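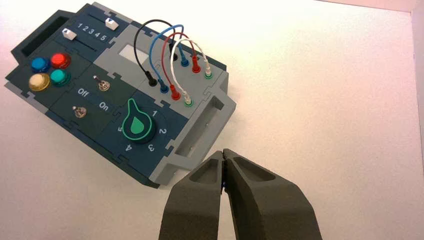 La deuxième main

L'annonce disait « roule parfaitement, vente cause double emploi ». Je n'ai jamais rencontré quelqu'un qui avait deux voitures parfaites et se débarrassait de la moins chère par pure générosité, mais j'ai pris le car pour Utport quand même. La mienne était morte en août, joint de culasse, et mon beau-frère commençait à compter les kilomètres quand il me prêtait la sienne.

Le garage Sandoval se trouvait derrière la gare de marchandises, entre un laveur automatique et un terrain où poussaient des remorques. L'homme qui m'attendait portait une cravate sous sa combinaison. Il m'a serré la main trop longtemps.

« Vous venez pour la Darkitz. »

Je venais pour la Darkitz. Un break gris, douze ans, propre comme on est propre le jour du jugement. Les pneus avaient été passés au produit brillant. Sous le capot aussi, tout luisait, et un moteur de douze ans qui luit, à mon avis, c'est un moteur dont on a effacé les fuites.

« Une seule propriétaire, a-t-il dit. Une dame. Elle la sortait pour la messe.

– Cent quatre-vingt mille kilomètres.

– Elle habitait loin de l'église. »

Il a dit ça sans sourire. J'ai demandé le carnet d'entretien, il m'a apporté une pochette en plastique avec des factures dedans, toutes de la même encre bleue, toutes de la même écriture penchée. La vidange, les plaquettes, la vidange encore. J'ai cherché la courroie de distribution. Il a cherché avec moi, très obligeamment, en léchant son pouce pour tourner les pages.

« Elle a été faite, forcément. Sinon on l'entendrait. »

Une courroie, on ne l'entend pas. On l'entend une fois.

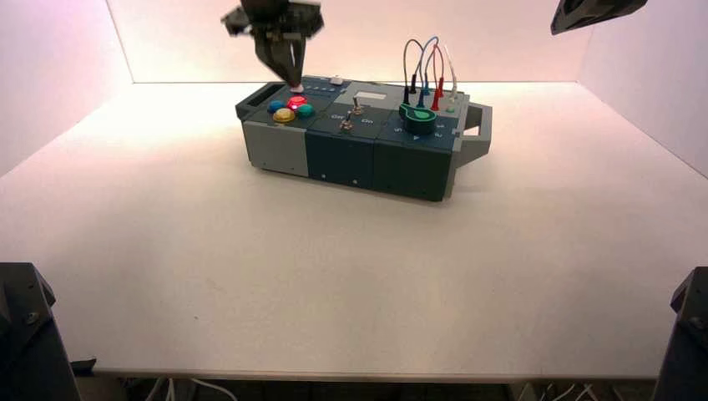

Sur le module de gauche, les boutons ronds.

Nous sommes partis pour l'essai à 8 heures et demie, avec le chauffage à fond, parce que le bouton ne tournait que dans un sens. Il s'est assis à côté de moi et il a mis la radio. J'ai éteint la radio. Il l'a remise un peu plus bas, comme on négocie. Au premier feu, j'ai coupé le son pour de bon et j'ai écouté le ralenti. Il montait, descendait, montait. On aurait dit quelqu'un qui cherche une adresse.

« C'est l'humidité du port, a-t-il dit.

– Il n'a pas plu depuis deux semaines.

– Justement, elle est dans l'air. »

La troisième passait bien. La quatrième aussi, il faut être juste. La direction tirait à droite, pas beaucoup, juste assez pour qu'en lâchant le volant sur la corniche on finisse chez le marchand d'huîtres. Il m'a expliqué que la route était bombée. J'ai fait demi-tour et je suis revenu de l'autre côté du bombement, et la voiture tirait toujours à droite. Il regardait la mer.

Ce qui m'agaçait, c'est que j'étais bien dedans. Le siège avait pris la forme d'un autre dos que le mien, mais un dos compatible. Dans les virages serrés au-dessus du phare, le vieux break se posait sur ses roues avec une sorte de bonne volonté, et j'ai pris le dernier un peu plus vite que nécessaire. L'homme à la cravate s'en est aperçu. Il s'est tenu à la poignée et n'a rien dit, ce qui était la première chose intelligente qu'il faisait de la matinée.

Au retour, il a sorti un bidon du tiroir de son bureau. Wasadine, traitement moteur, 5 bouchons par plein. Il me l'offrait. Avec ça, le ralenti se calmerait, la consommation baisserait, il l'utilisait lui-même depuis des années.

« Dans quelle voiture ?

– Toutes. »

J'ai regardé par la vitre. La sienne était garée devant, un modèle neuf avec des plaques provisoires.

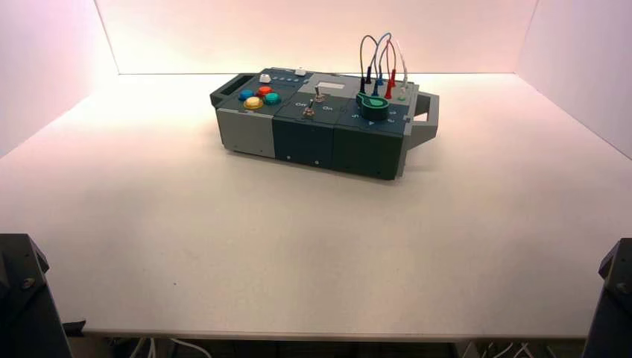
Il a fini par écrire un chiffre sur un papier et par le pousser vers moi avec un doigt, comme dans les films. 1 795. J'ai demandé pourquoi 95. Il a réfléchi et il a répondu que c'était le calcul. J'ai voulu voir le calcul. Il est allé faire du café.

Seul dans le bureau, j'ai rouvert la pochette. Entre deux factures, il y avait un ticket de parking de l'hôpital, plié en quatre, puis un autre, puis toute une série, le même parking. J'en ai lu quelques-uns. Arrivée à 14 heures, sortie à 18 heures. Des mois comme ça. La messe, donc, ou autre chose. Je ne crois pas plus aux tickets qu'aux factures, n'importe qui peut les avoir laissés là, et un vendeur capable de vernir des pneus est capable de tout. Je les ai remis dans l'ordre où je les avais trouvés.

Il est revenu avec les deux gobelets.

« Alors ?

– Vous changez la courroie et vous réglez la géométrie. Devant moi.

– À ce prix-là ?

– À ce prix-là. Et vous gardez le bidon. »

Il a desserré sa cravate. Il a dit qu'il perdait de l'argent, que son associé allait le tuer. Je n'ai vu d'associé nulle part. Puis il est parti chercher la clé du pont, et j'ai bu mon café debout près du break, la main posée sur le toit.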